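Abril, à noite

Hoje acordei com vontade de acabar o computador velho, que está em cima da mesa há 39 dias. Primeiro limpei a caixa com um pincel e arrumei os parafusos numa chávena. Depois fiz café e li outra vez o manual da Sorkia, com o dicionário ao lado. Ainda não sei bem dizer "dissipador" sem pensar.

O processador custou-me 45 euros na loja de usados em Lodimton. Gosto muito da cor do metal, parece cobre quando apanha luz.

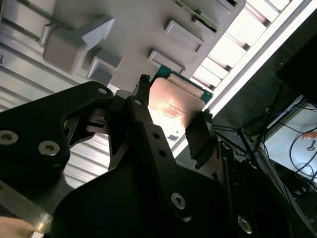

O processador, com a beira verde e uma pequena mancha escura no metal.

Passei quase 5 minutos a pensar na mancha e decidi que não me importa. Falta comprar a pasta térmica e um cabo. Amanhã de manhã vou perguntar o preço na Baloyi, antes do trabalho.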